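We use cookies to remember your basket. Accept | Settings

2 min read

Mularia Toilet Seat and Lid, White

The Mularia is a plain oval seat with a matching lid, for standard bowls. It comes in glossy white and wipes clean with a damp cloth and ordinary dish soap. Skip scouring powder, as it dulls the finish.
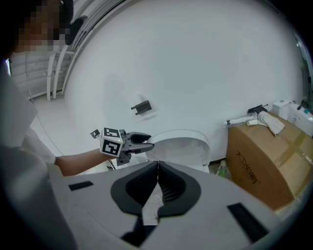 Fitting and returns

Undo the old hinge bolts from under the bowl, set the new ones in the same holes and tighten by hand. Check them again after 2 weeks. Spare hinges are sold separately under part 612. Unused seats can be returned to Wesover in the original box.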